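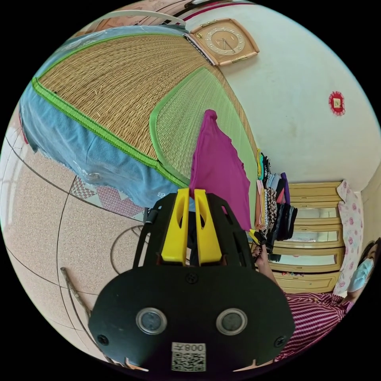 I own 12 dish towels and I can tell you where every one of them came from. My sister finds this alarming. She buys hers in a plastic-wrapped bundle at the grocery store, uses them until they look like something you'd find under a car, and throws them out without a pang. I could never!

It started with my grandmother's kitchen, I suppose, where a drawer next to the stove held a stack of ironed towels (yes, ironed) and you were not to touch the top one because the top one was for company. I spent most of my childhood wondering what company did with a towel that was so special. Dried their hands, as far as I could see, same as me.

So when I moved into my own place and had one drawer to fill, I went looking for good ones, and that's how I ended up on the train to Maeng one wet morning in July to meet Jae-in Cha, who weaves kitchen linens in what used to be a shoe repair shop. The old counter is still there. So is the smell of polish, faintly, if you stand near the back wall, and she told me customers still wander in with a broken heel and go home with a tablecloth.

Jae-in is quick and funny and talks with her hands, which makes it hard to follow what she's showing you, because the thing she's showing you keeps flying past your face. Her first question was how I wash mine. I said warm, with everything else, and a bit of fabric softener so they come out nice.

She put her cup down. "You're waterproofing them," she said.

I'd had no idea. Softener leaves a coating on the fibers, and that coating is what makes a towel feel so lovely and then push the water around your plate like a tiny squeegee. All those years I'd been blaming the plates! Her advice was to skip it completely, and if the damage is already done, to run the towels through a hot wash with no detergent at all, and then do it again. Mine took three goes. The water in the first one was cloudy enough that I stood there in my socks watching it through the little window and feeling judged.

She's also firm on the subject of new linen. It comes off the shelf stiff and kind of slippery, and people try it once, decide it doesn't work, and shove it to the back of the drawer. Give it 5 or 6 washes, she says, and don't give it an opinion until then. I have one from her shop, a plain oatmeal thing with a rust stripe, and for the first month I truly disliked it. Now it's the one I reach for and get annoyed about when it's in the laundry.

Cotton is friendlier from day one. If you dry a lot of glasses, though, linen leaves less fluff behind, and I say this as someone who has held a wine glass up to the light in front of guests and wished I hadn't.

Color was where I expected to get a lecture, and I did, only it came from Ladi Fashola, who dyes yarn for Jae-in and a few other weavers out of a shared workshop called Drultano, a short walk up the hill. Ladi wears an apron that has been every color there is. He wanted me to know that reds and hot pinks should be washed alone the first few times, and that "alone" does not mean "with just one white shirt." I asked him how many people ignore this. He laughed for quite a while.

He also talked me out of hanging my brightest towels on the oven door, which gets full sun in my kitchen all afternoon. I'd noticed them going pale along one fold and decided it was the wash. Nope, it was the window. They've moved to a hook by the fridge and I've lost my whole decorating scheme, but fine.

Neither of them irons, by the way. I asked, thinking of my grandmother. Jae-in shakes each towel out hard while it's damp, one good snap, pulls the corners square and lays it over a rail. I've been doing that ever since and it's oddly satisfying, though my downstairs neighbor did ask what the noise was.

I came home with two more than I'd planned on. One is green, for every day. The other is a deep plum with a loop at the corner, and I folded it and put it right at the top of the stack, and when my sister came over that weekend and reached into the drawer I heard myself say, "Not that one."

She used it to wipe up soup. I've washed it by itself since, cold, no softener, and most of the stain came out.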